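Informe de avance n.º 2
Proyecto: enseñanza de tareas domésticas por teleoperación bimanual
Entidad financiadora: Fundación Räsänen
Ejecuta: Vuseck
Fecha: 2020-03-04
Redacta: Hanna Michalski

Resumen para quien solo vaya a leer el resumen

En la propuesta prometimos que un robot de dos brazos aprendería a cambiar las pilas de un mando a distancia viendo cómo lo hacía una persona. La persona, de momento, lo hace. El robot aprende a un ritmo que nos ha dado tiempo a redactar este informe con calma. Tenemos 98 demostraciones utilizables y un primer modelo entrenado con ellas, y pedimos un ajuste menor en el calendario que se detalla al final.

1. El puesto de trabajo

La celda está terminada y no ha sufrido cambios desde el informe anterior, salvo los paneles, que por fin no bailan cuando alguien cierra la puerta del laboratorio. El operador mueve dos brazos guía con las manos y los brazos de la celda copian el movimiento. Todo lo que el operador duda, lo duda también el robot, y queda grabado con excelente resolución.

La tarea completa arranca con el mando y el destornillador sobre la mesa. El brazo izquierdo se ocupa del mando y el derecho va a por la herramienta. Dicho así ocupa una línea. En la práctica, acercar la pinza derecha a un mango redondeado que descansa en diagonal fue lo que más horas consumió en las primeras semanas, y Bogumił Zalewska propuso en un momento de debilidad pegar el destornillador a la mesa. Se desestimó.
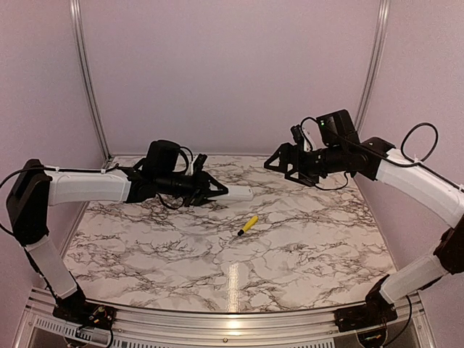 2. Recogida de demostraciones

Se han alternado dos operadores, Bogumił Zalewska y Manolis Moschos. Conviene saber que no trabajan igual. Bogumił avanza despacio y se detiene antes de cada contacto; Manolis entra con la herramienta como quien abre una lata y suele acabar antes. El modelo, que no tiene criterio propio, ha aprendido un término medio que no nos recomendaría ninguno de los dos.

A partir de la segunda tanda fijamos un protocolo común: misma mano para cada objeto, sin pausas largas en el aire y repetición completa si la herramienta se cae. Las demostraciones anteriores al protocolo se conservan, pero no se usan para entrenar. Tampoco se usan aquellas en las que el operador habla con el robot, aunque esto fue por decoro.

La fase delicada es la extracción. Con el compartimento abierto, hay que meter la punta plana del destornillador, hacer palanca y sacar la pila sin arrastrar el mando por toda la mesa. El operador no siente la resistencia del muelle, puesto que los brazos guía no devuelven fuerza, y tiene que fiarse de lo que ve en la cámara de muñeca.
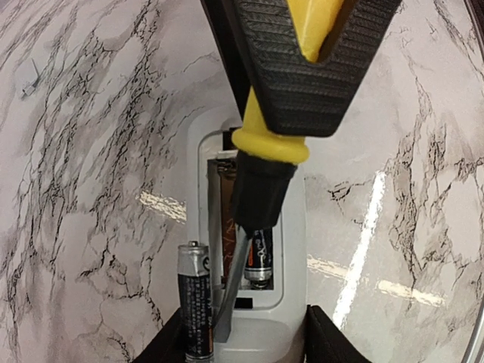

Esa falta de tacto explica la mayoría de las tomas descartadas. Con la palanca demasiado floja la pila se queda donde estaba; con la palanca demasiado entusiasta hay que buscarla por el suelo. Probamos a compensarlo con un aviso sonoro ligado a la corriente de los motores. Funcionaba bien desde el punto de vista técnico y resultaba insoportable desde todos los demás, así que ahora el aviso es un indicador en la pantalla del operador.

El proveedor de los brazos guía, Novik, nos ha ofrecido un juego con retorno de fuerza en préstamo. No está presupuestado y no lo pedimos. Lo mencionamos con la naturalidad de quien deja un catálogo abierto sobre la mesa.

3. Primer modelo entrenado

El modelo se evaluó en 10 intentos autónomos. Completó la tarea en 2. En los restantes, el fallo más repetido fue soltar el destornillador un instante antes de tiempo, costumbre que hemos rastreado hasta las demostraciones y cuyo autor prefiere no figurar en este apartado.

El segundo problema es la coordinación. Cuando ambas pinzas trabajan cerca del centro de la mesa, el modelo tiende a dejarlas enfrentadas, punta con punta, a la espera de que la otra tome la iniciativa. Los operadores resuelven esa situación sin pensar, y precisamente por eso la demuestran poco. Hemos empezado a grabar tomas cortas dedicadas solo a la aproximación y a la retirada de las dos pinzas, empezando desde posiciones incómodas. 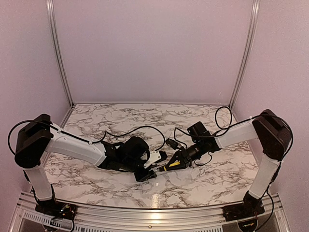 Dariusz Bielecka objeta que las tomas cortas enseñarán al modelo a salir de los atascos y también a meterse en ellos, y que antes de grabar más habría que recortar las vacilaciones de las que ya tenemos. Añade que a él un conjunto pequeño y limpio le parece mejor inversión que otro mes de horas de operador, y pide que conste.

Consta. Haremos las dos cosas: el recorte empieza ya, y las tomas cortas se etiquetarán aparte para poder retirarlas del entrenamiento si Dariusz tiene razón, circunstancia que él considera probable.

4. Calendario y solicitud

La demostración pública en Voditz se mantiene para June en la versión inglesa del convenio y para junio en la nuestra. Solicitamos mover la entrega del conjunto de datos anotado a ese mismo mes, sin coste adicional, para incluir las tomas ya recortadas. El gasto en personal va según lo previsto. El gasto en pilas, no, y se justificará en el anexo económico.

Para cualquier aclaración sobre las partidas, la persona de contacto sigue siendo Kirsty Naylor.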